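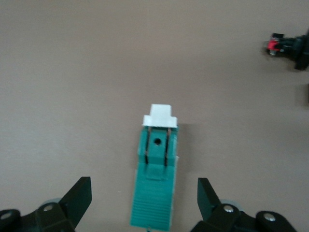
Notebook 2, p. 163

Home | Cellar log | Bench notes | Contacts

February, Thursday. Free SO2 and racking, Flores block.

Tank 19 racked off gross lees this morning under nitrogen. Slow start, pump losing prime at the suction side until the clamp was reseated. Transferred volume 970 litres, the remainder to the topping keg. Lees light and fairly compact, faint reduction on the nose that went with a copper spot test in the glass. No copper addition to tank for now.

Free SO2 by aspiration, duplicates agreed. Lower than I wanted after malolactic. Ward Michiels made the addition as a sulphite solution, mixed in by closed circulation. Recheck before the weekend, same flask and same operator please - the last set was split between two people and the end points don't line up.

Volatile acidity unchanged from the January reading. pH meter recalibrated first, slope acceptable, probe slow to settle in the lower buffer. New probe on order from Hamex.

Banar barrels: tasted with Jozef De Bruijn. The older wood is carrying the fruit better. Newer ones still show sawn oak and a dry finish, so leave them on fine lees and stir fortnightly. Jozef would blend early. I would wait for the tannin to come round.

Trustik closures: extraction force trial not started. Corker jaws need cleaning first.

To do: top barrels, wash the racking hose, relabel the keg.

2 comments | 19 shares

Recent entries
Lees stirring schedule
Cold stability, Banar white
Corker jaw alignment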